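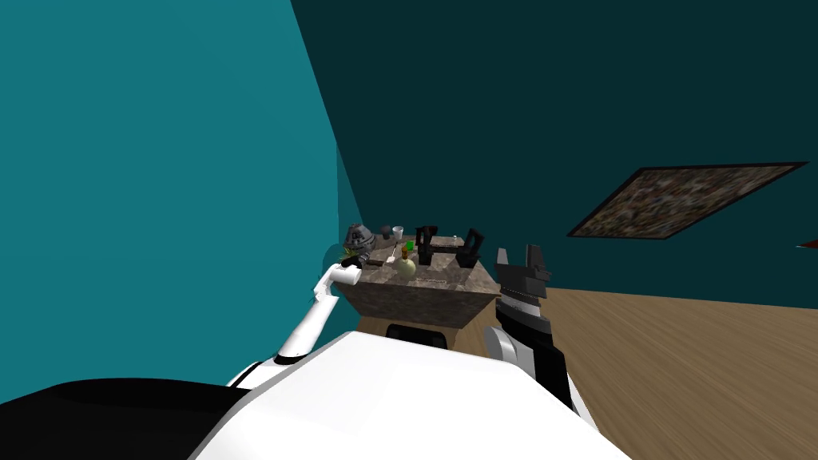

Lohnt sich die Simulation überhaupt für eine Schul-AG, oder bauen wir lieber gleich was Echtes?

Foren-Übersicht > Schule und Verein > Wettbewerbe und Projekte

Kerubo Urio
Beigetreten: Februar
Beiträge: 5
Geschrieben am 31.1.20

Hallo zusammen,

ich betreue an einer Gesamtschule die Robotik-AG, Klasse 9 bis 11. Bisher haben wir kleine Fahrroboter gebaut, Linie folgen, Dosen wegschieben, das Übliche. Jetzt will eine Gruppe beim Khasawneh-Wettbewerb in der Sparte Haushalt antreten, und die läuft in der Vorrunde komplett am Rechner. Man bekommt einen zweiarmigen Roboter in einem virtuellen Zimmer und soll Sachen auf einer Arbeitsfläche greifen und umstellen. Die Umgebung heißt Wetari, der aktuelle Stand unserer Gruppe ist oben im Beitrag.

Ich bin, vorsichtig gesagt, nicht überzeugt. Die Schüler sitzen seit Wochen vor dem Bildschirm und schieben Zahlen hin und her. Einen Schraubenzieher hat in der Zeit keiner angefasst. Die Tasse im Simulator wiegt, was jemand in eine Datei geschrieben hat, und die Pflanze vorne am Rand verliert keine Erde, wenn man dagegenstößt. Was lernen die daran, das sie nicht auch in einem Computerspiel lernen würden?

Konkret drei Sachen:

Der linke Arm hängt bei uns ständig vorne an der Ecke der Platte, direkt neben der Pflanze. Die Wand ist da auch nicht weit weg. Die Gruppe will das runde Ding mit dem grünen Oberteil greifen und kommt mit links nicht sauber hin. Liegt das an der Startposition oder an der Bahnplanung?

Auf der Platte steht ziemlich viel dicht beieinander, hinten zum Beispiel zwei Becher direkt nebeneinander. Darf man für die Übungsläufe etwas wegnehmen, oder gewöhnt man sich damit etwas an, was sich in der Vorrunde rächt?

Und die Hauptfrage: Gibt es hier jemanden, der mit einer Schülergruppe erst simuliert und danach an echter Hardware gearbeitet hat? Hat sich das übertragen? Bitte keine Werbetexte vom Veranstalter, die habe ich gelesen.

Danke
Kerubo

2213 Aufrufe, 3 Antworten

greiferkind
Beiträge: 90

Klar lohnt sich das, Simulation ist die Zukunft!! Einfach die Tutorials auf der Wetari-Seite machen, da steht alles drin. Bei uns lief das auf Anhieb.

Salamatu Owusu
Beiträge: 641

Bei »auf Anhieb« werde ich misstrauisch. Bei uns lief in den ersten zwei Wochen gar nichts, und die Tutorials behandeln einen leeren Tisch mit einem Würfel drauf. Ich versuche es der Reihe nach.

Zum linken Arm: Aus einem einzelnen Bild kann ich nicht sagen, ob die Planung schuld ist. Ich würde aber zuerst die Startposition prüfen, das geht schneller. Zwischen Greifer und Wand ist bei euch wenig Platz, und wenn der Planer um die Pflanze herum muss, bleibt ihm auf dieser Seite kaum eine Möglichkeit. Lasst den Arm einmal ohne Ziel zurückfahren, ein gutes Stück über die Platte hoch, und von dort neu planen. Wenn er dann durchkommt, war es der Start. Wenn nicht, schaut euch das Kollisionsmodell der Pflanze an. Bei uns war um ein Objekt mit vielen dünnen Teilen ein riesiger unsichtbarer Kasten gelegt, und der Planer hat einen Bogen um Luft gemacht. Den Kasten kann man sich im Ansichtsmenü einblenden lassen.

Und warum eigentlich links? Das runde Ding steht ungefähr mittig zwischen den beiden Greifern, und der rechte ist auf eurem Bild schon offen. Meine Gruppe hatte sich auch auf einen Arm versteift, weil der im ersten Beispiel benutzt wurde. Das hat uns zwei Treffen gekostet.

Zum Wegnehmen: ja, unbedingt, aber mit Plan. Erst nur das Zielobjekt, dann einen Nachbarn dazu, dann alles. Schreibt bei jedem Lauf auf, was auf der Platte war. Ohne Protokoll erzählt euch die Gruppe nach drei Wochen, es habe »meistens geklappt«, und kein Mensch weiß mehr, mit welcher Anordnung. Die volle Platte solltet ihr auf jeden Fall vor der Vorrunde gefahren haben. Die beiden Becher hinten würde ich als letzte Übung nehmen, da stößt man beim Greifen des einen gern an den anderen.

Zur Hauptfrage: Wir haben nach der Vorrunde an einem einfachen Tischarm weitergemacht, einem Jestetti aus zweiter Hand. Übertragen haben sich die Dinge, von denen man es erwarten würde: Koordinatensysteme, Reihenfolge der Schritte, erst über das Objekt fahren und dann senkrecht runter. Das saß. Nicht übertragen hat sich alles, was mit Berührung zu tun hat. Im Simulator hielt der Greifer eine Tasse, sobald er zu war. Am echten Arm rutschte sie weg, und wir mussten die Greifkraft und die Gummiauflagen von vorne ausprobieren. Von den fertigen Programmen haben wir am Ende keins unverändert benutzt.

Ich bin deshalb auch nicht begeistert, würde es aber wieder machen, mit einer festen Grenze. Bei uns gehört jedes zweite Treffen der Hardware, auch wenn die Hardware nur ein Servo mit zwei Holzleisten ist. Die Schüler sollen merken, dass ein Motor warm wird und ein Kabel bricht.

Kerubo Urio

Danke, damit kann ich etwas anfangen. Den Kasten um die Pflanze haben wir eingeblendet, er reicht tatsächlich ein gutes Stück über die Plattenkante hinaus. Ob das der ganze Fehler ist, bezweifle ich noch, nach dem Zurückfahren plant er immerhin wieder. Rechts probieren wir beim nächsten Treffen.

Das mit jedem zweiten Treffen übernehme ich. Begeisterung in der Gruppe: mäßig. Zwei wollten wissen, ob man das Servo auch simulieren könne.

Eine Nachfrage an Salamatu: In welcher Form habt ihr protokolliert? Die Gruppe schlägt Filen vor, das ist mir für eine Liste mit vier Spalten eigentlich zu viel Programm.

Salamatu Owusu

Kariertes Heft, liegt neben der Tastatur. Spalten: Lauf, was auf der Platte stand, welcher Arm, was schiefging. Filen hatten wir auch mal, da hat nach der zweiten Woche keiner mehr etwas eingetragen.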